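Ata da reunião mensal – novembro
Projeto Ginesard, renovação da rede de água do edifício Heseo
Início: 14h00. Presentes: oito representantes. Quórum verificado.

A ata anterior foi aprovada com uma correção: no ponto 3, onde se lia "válvula de retenção", passa a ler-se "válvula de seccionamento". 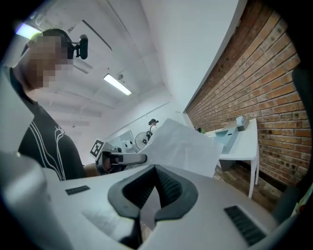

PONTOS TÉCNICOS

1. Pressão na coluna norte. A Panasiuk apresentou as leituras dos 13 pontos de medição. Em seis deles o valor fica abaixo do previsto em projeto. Deliberado repetir o ensaio com a bomba de reserva desligada e anexar os registos em bruto.

2. Isolamento térmico. Mantém-se a espessura de 20 mm nos troços interiores. A proposta de aumento na cobertura fica pendente do cálculo de condensações – a entregar antes da próxima reunião. 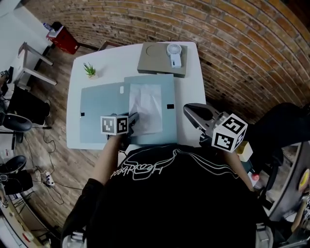
3. Fornecimentos

A Fevport comunicou atraso na entrega dos coletores do piso técnico. O corte geral de água fica adiado até à receção completa do material. O aviso aos ocupantes será emitido com oito dias de antecedência.

Não foram aceites peças equivalentes sem ficha técnica e declaração de conformidade.
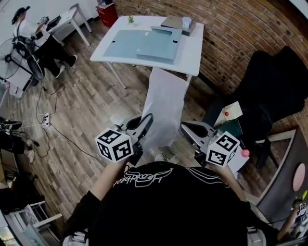 Departamento de Instalações e Manutenção

4. Arquivo. As telas finais passam a ser entregues em formato editável e em PDF, com a numeração do caderno de encargos.

5. Outros assuntos. Pedida a revisão do esquema de purga – sem deliberação.

Reunião encerrada às 15h20.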